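## 5. Putting the Play Kitchen Away

Complete this section at the end of each session in the Hovstead playroom. Allow 18 minutes when children are helping.

1. Bring all pieces to the white table and spread them out so that each one can be seen.
2. Separate the cookware from the play food. Pans, the spatula, the colander, the mug and the plate belong to the cookware set.
3. Check each piece for cracks or sharp edges. Place any damaged piece in the repair tray and record it on the Zeler sheet.

**Caution:** Do not return a cracked piece to the shelf, even for a short time.

The table should be cleared from one side to the other, with the larger pieces taken first.
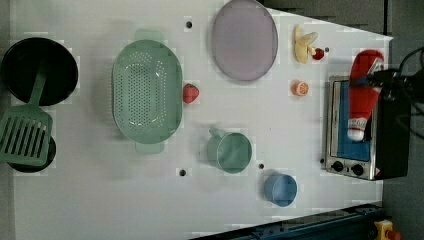

4. Stack the smaller black pan inside the larger one and place both on shelf 2.
5. Set the mug inside the colander and lay the spatula across the top.
6. Place the fruit in the food bin. The strawberry, banana and orange slice are kept together.
7. Wipe the tabletop with a damp cloth, including the edges of the holes, and let it dry.

**Note:** Replacement pieces are ordered each November. Send requests to Hongjun Feng.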